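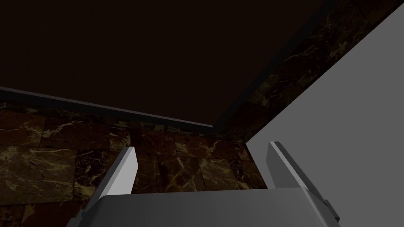
Cut the salt first, the nurse on the phone reckons, and leave the tablets alone till the clinic's seen the readings. Easy for her to say. I had the Jerero soup open on the bench while she was talking. Turned the tin round so I didn't have to look at the label.

So. Readings. Morning and night, sitting down, feet flat, no coffee for 30 minutes before. The coffee bit is going to be the killer. 14 days of it, written in the little book from Noveo, then back to Dramani for the blood test and a proper talk. Fasting. They do the early ones at 7 which means no breakfast and a bus full of school kids.

Did the first one tonight. Too high. Did it again, higher, because I was cross about the first one. She said 2 readings, a minute apart, don't keep going till you get one you like. Wrote both down. Fair's fair.

Cuff leaves a mark. Wrong size maybe?? Ask.

Looked in the pantry after. Stock cubes, soy, olives, crackers, the good mustard – everything I like basically. Bread too, never would of thought bread. Tunel tomatoes have a no added salt one so that's swapped. Kept the olives. Not throwing out olives.

Walk after tea, down to the oval and back, knee grumbling on the hill. Legs felt better than I expected. Head still thick, the same ache behind the eyes I've had since the start of September and kept blaming on the glasses. Could still be the glasses.

Dad was on tablets for his at my age. Never talked about it, just a row of packets on top of the fridge. Keep thinking about those packets.

Pharmacy wants 330 for a fancier monitor with the phone thing. No. The one I've got has numbers on it and thats plenty.

Tomorrow – ring Dramani re cuff, buy lemons, pepper, unsalted butter (sad). Reading before the kettle goes on. BEFORE. Sticky note on the kettle.

Bed now, nearly 11.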